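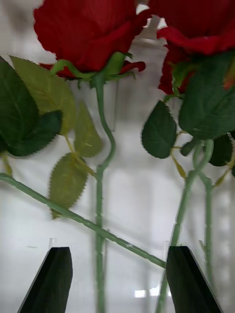

Visit to the winter trade fair in Plandow

I went to the gift and home decoration fair in Plandow for the second time. My first visit was before I had my own shop, so I looked at everything and bought nothing. This year I had a list and a budget, and I kept to both of them, almost.

The train arrives at the north side of the town and from there it is a walk of 20 minutes to the halls. There is also a shuttle bus, but the line for it was long and I like to walk. At the entrance they scanned my ticket and gave me a paper map. Please take the map, because the signs inside are small and Hall 4 is reached only through the back of Hall 3.

I started with candles and glass. The company Kunder had a large stand with plain vases in gray and green, very good prices, but the minimum order was too high for a small shop like mine. I asked if I can share an order with another buyer, and the lady wrote down my address. I have not heard from her yet.

Artificial flowers were in Hall 4. I spent the longest time there. The quality has become much better than I remember from December two years ago, when I ordered from a catalog and was disappointed. At the Antoniuk stand I talked with Vikas Ahuja, who explained to me how to compare stems: bend the wire, look at the back of the leaves, and pull a little on the flower head. He was patient with my questions. I ordered red roses and some eucalyptus.

Lunch was soup and bread for a fair price, but there were too few chairs, so I ate standing next to a wall.

In the afternoon I listened to a talk about packaging by Lenosico. The speaker was too fast for me and the slides were full of numbers. I left before the questions and went once more to the ribbons, where I paid for two boxes that were not on my list. They were heavy on the way back to the station.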